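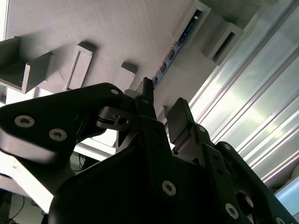
Chapter 3
Who Gets a Place? Arguing About University Admissions

I sat on my first admissions panel at Trisbridge when I was far too young for it, and I went in thinking the job would be easy. We had 513 applications for 30 places on the history course. You read them, you rank them, you go home for tea. By the second afternoon I'd had a proper row with Roswitha Hofstetter over a girl from a school neither of us had heard of, and I'm still not sure which of us was right (Roswitha is quite sure).

The girl's marks were good but a shade lower than those of the next person on the pile. Her school had no history teacher for most of a year, so she'd worked from library books. Roswitha said marks were marks, and that once we began guessing what someone might have got with better teaching we'd be guessing for ever. I said we were guessing already! A mark is a guess about how someone will do once they arrive, and I wanted mine to take in the missing teacher.

You'll see that we weren't arguing about the facts. We agreed on every one of them. What we disagreed about was what a place at university is for. Is it a prize for work already done? Is it a bet on work to come? Or does the university owe something to the town outside its gates, whoever happens to be top of the pile?

I'll take those three questions one at a time, and I'd ask you to hold off picking a side until you've read the Nieminen case in section 3.2, where a college set aside places for local pupils and was taken to task for it by its own student newspaper. Orvokki Oksanen's reply to the paper is printed in full at the end of the chapter. It's only 500 words and I think it's the best short piece on the subject, though my students tend to come back in September and tell me she dodges the hardest bit.

Before you go on, jot down how you got your own place, and who or what helped. Keep the note somewhere safe, as we'll need it for the exercise in section 3.4.

3.1 Places as prizes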